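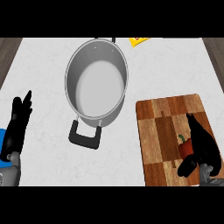 A stainless steel pot on a marble-look countertop, in a computer-made picture.

Pavico have finished the recording of their third album and will play two small concerts in January before it comes out, the band's singer and main songwriter Szabolcs Magyar has confirmed.

The record is called 'Lellow' and it follows 'Sundum', the album which brought the four-piece out of student clubs and into proper concert halls. Magyar told fans in a long message on the band's mailing list that the last vocal was recorded at 3 in the morning, and that after this he slept for most of the next day.

"We are tired and very happy," he wrote. "I was afraid of this record for a long time. After 'Sundum' people expected from us the same songs again, only faster. I tried to write them and I could not do it. When I stopped trying, the new ones came quite easily."

The band worked on the album at Robles, a small studio in a former printing shop, where they also made their first EP. For 'Sundum' they had moved to a bigger place with a well-known engineer, and Magyar has said before that he did not enjoy it very much. This time they produced everything themselves, and most of the basic tracks were played live, with all four members in one room.

According to the singer, the band came to the studio with far too much material. A lot of it was dropped already in the first week, including a duet that had been played on the last tour and that many fans hoped to hear on the album. Magyar wrote that the song "never sat well" in the studio and that he does not plan to come back to it.

What stayed is slower and quieter than before. The first single, 'Window Seat', is a ballad with piano and brushed drums, and it has almost no guitar until the last minute. It was sent to radio stations last week and reached the listeners of the mailing list one day earlier. The reaction was mixed in the beginning – some of the older fans missed the loud choruses – but the song has since become the band's most requested track on several evening shows.

The second single will be 'Paper Boats', which Magyar describes as the only real dance song on the record. He wrote it on a borrowed keyboard during a train strike, when the band had to wait in a hotel for the next concert. The drum sound at the beginning was first only a placeholder, but the drummer refused to replace it.

The title of the album also has a simple story. Lellow is how the singer's niece pronounced the word yellow when she was small, and the family kept using it. "She is a teenager now and she is terribly embarrassed," Magyar wrote. "I asked for her permission. She said yes, if she gets tickets for her and her friends."

The tickets may be the harder part. The two January concerts will take place in a theater with 738 seats, a big step down from the last tour, when Pavico usually played for around 3,000 people a night. The band wants to perform the whole album from start to finish, in the same order as on the record, and to play older songs only after a break.

Subscribers of the mailing list can buy tickets first, and the remaining ones will go on general sale the next morning. Each buyer can take no more than two. The names will be printed on the tickets and checked at the door, after many fans complained that tickets for the last tour were resold for much higher prices. Those who cannot come can return their tickets to the box office until the day before the concert and receive the full price back.

A longer tour should follow in spring, but the band has not announced any cities yet. Magyar wrote only that they would like to visit some places they had to leave out the last time, when several dates were canceled due to problems with his voice. He had a small operation on his vocal cords after that tour and did not sing at all for some months. In his message he says that he has fully recovered, although he now has to warm up for much longer and has given up coffee on concert days.

The lineup for the January shows will be a little bigger than usual. A cellist and a trumpet player who appear on the album will join the band on stage, and the support act will be chosen from demos that fans and young bands have been sending in since summer. The name will be announced shortly before the first evening.

'Lellow' will be released on vinyl, CD and in digital form. The vinyl edition comes with a booklet of handwritten lyrics, and with one extra song recorded at Robles on the last day – an old folk tune which Magyar's grandfather used to sing, and which the band has never played in public.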